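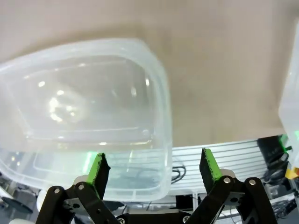
1. Background and question

Our project looked at cookie notices on small business web sites. These are the banners that ask a visitor to accept or refuse cookies before using the site. We wanted to know whether refusing takes more work than accepting, and whether the written cookie policy matches what the site stores in the browser.

Most class readings on this topic deal with very large sites. We chose small ones: guest houses, repair shops, clinics and local stores. Owners of sites like these often use a ready-made banner and may not change its settings.

2. Method

We put together a list of 57 sites. For each site we opened a new browser profile with no saved data, loaded the home page and wrote down the cookies present before any button was pressed. Then we refused everything we could and wrote down the cookies again. A third visit, with a clean profile, was used for accepting everything.

Clicks were counted from the first banner to the point where it closed. Scrolling was not counted. If a site had no banner, we marked it "none" and still read its policy. 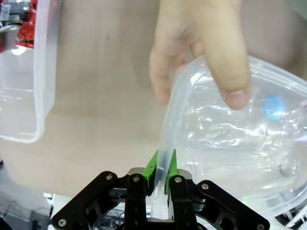

Figure 1. Gripper fingers closed on a clear tube.

Two of us read each policy separately and filled in the same form. The form asked whether the policy named the cookies, gave a storage time for each, and told the visitor how to change a choice later. Where the two forms did not agree, we read the policy again together.

3. Results

Eight sites had no banner at all. Of the rest, 40 closed after one click on the accept button. Refusing usually meant opening a second screen, and on several sites the boxes there were already checked.

We recorded 132 different cookie names across all visits. Many were not mentioned in any policy we read. The site of Šindelář, a shoe repair shop, had the clearest text, with a short table and a storage time on every line. Purkar, a furniture store, had a long policy that described a newsletter the site no longer offers.

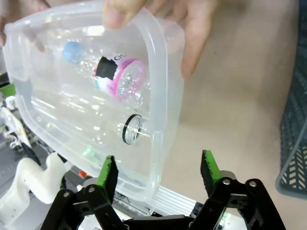 Figure 2. Hands holding a translucent plastic bin.

The banner made by Dilter appeared on more sites than any other. Its default text was the same nearly everywhere, down to a blank space where the company name should go. On the Ondonlow guest house site the blank had been filled in, but the contact link led to an error page.

4. Problems during the work

Some sites changed between visits. One replaced its banner in the middle of our testing, so we repeated all three visits and kept only the new results. We also lost part of a spreadsheet and had to enter those rows again from our notes.

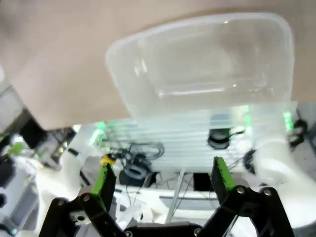
The click counts were easier to agree on than the policy forms. Words like "partners" and "services" are used loosely, and we had to decide whether they counted as naming a third party. We decided that they did not.

5. Next steps

The final version is due in December. Before then we will check the sites on a phone, where the refuse option may sit lower on the screen. We will also add the blank form as an appendix.

Draft submitted 29/10/2020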